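Can I cut the salt in fermented pickles and kraut?

Posted in Food Preservation > Fermenting

Kutance
My doctor wants me to watch my sodium, and I have a garden full of cucumbers and cabbage coming in. Last year I made a crock of kraut and two gallons of half sours with the salt my grandmother used, and they were fine, but they were salty enough that I can only have a forkful now. I would like to make the same things with half the salt, or with one of the salt substitutes from the baking aisle.

I tried one small jar of cucumbers in July with half the salt. It got cloudy by the third day and the pickles went soft by the end of the week. They smelled all right but I threw them out. Was that from the low salt or did I do something else wrong? The kitchen was warm, 80 or so in the afternoon.

I also have a water bath canner and have no problem canning things if that is a better way to go. I don't own a pressure canner.

6 replies, showing the 3 most helpful

Nastell
Don't cut the salt in anything fermented. In a fermented pickle the salt is doing a job. It holds back the bacteria you don't want long enough for the ones that make lactic acid to get going, and it keeps the vegetable firm. With half the salt, the wrong ones can get a head start. Cloudy brine by itself is normal in a ferment, but soft cucumbers are a sign of spoilage, so you were right to toss them.

For kraut, weigh the cabbage after you have cored and trimmed it, and weigh the salt too. The usual tested recipe is 3 tablespoons of canning salt to 5 pounds of shredded cabbage. A cup of coarse kosher salt and a cup of fine canning salt don't weigh the same, so if your grandmother's recipe goes by the cup you may have been using more than you needed to. Check that before you give up on it.

What you can do is rinse. Take out what you plan to eat, put it in a colander, run cold water over it and squeeze it. Taste it and do it again if you need to. You lose some of the sourness along with the salt. Rinse only the portion you are about to serve and leave the rest in its brine.
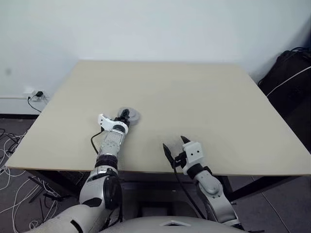 Heat matters as well. Kraut does best between 70 and 75 degrees and will be ready in three to four weeks. Over 75 it can go soft. If your kitchen gets to 80 in the afternoon, move the crock to a basement or an inside closet, or wait and start your cabbage in September. For cucumbers, also cut a thin slice off the blossom end. There are enzymes in the blossom that soften pickles, and a lot of people trim the stem end by mistake.

If you want truly low sodium, go with fresh pack pickles, the kind where you pour hot vinegar brine over raw cucumbers and process the jars. In those the vinegar is what makes them safe, and there are tested recipes written with little or no salt. Use vinegar marked 5 percent and don't add water beyond what the recipe says. Sliced sweet pickles come out best without salt. Dills taste flat to me that way, but extra dill, garlic and mustard seed help. Your water bath canner is all you need for them.

Çınar
I have done half salt for years and never been sick. Just keep it in the fridge.

Hurkia
Please don't go by the reply just above. Putting a finished jar in the fridge is fine, but a ferment started in the fridge hardly gets sour, and low salt at room temperature is where the trouble starts.

Nastell covered most of it. On the salt substitutes, read the label. Most of them are potassium chloride, and some are a blend that still has a good amount of regular salt. They can be used in fresh pack pickles but the taste may be bitter, so make two pints before you do a whole batch. I made 15 pints one year and we didn't finish four of them. Don't swap them into a ferment. And if you have kidney trouble or take blood pressure pills, ask your doctor before using potassium chloride at all.

Another thing you can do with the cabbage is freeze it. Cut it in wedges or coarse shreds, blanch the shreds a minute and a half or the wedges three minutes, cool in ice water, drain well and bag. No salt needed. It won't do for slaw but it is good in soup. Cucumbers don't freeze well plain. A vinegar and sugar freezer pickle works, and most of those recipes let you leave the salt low. Thaw them in the refrigerator overnight and they stay fairly crisp.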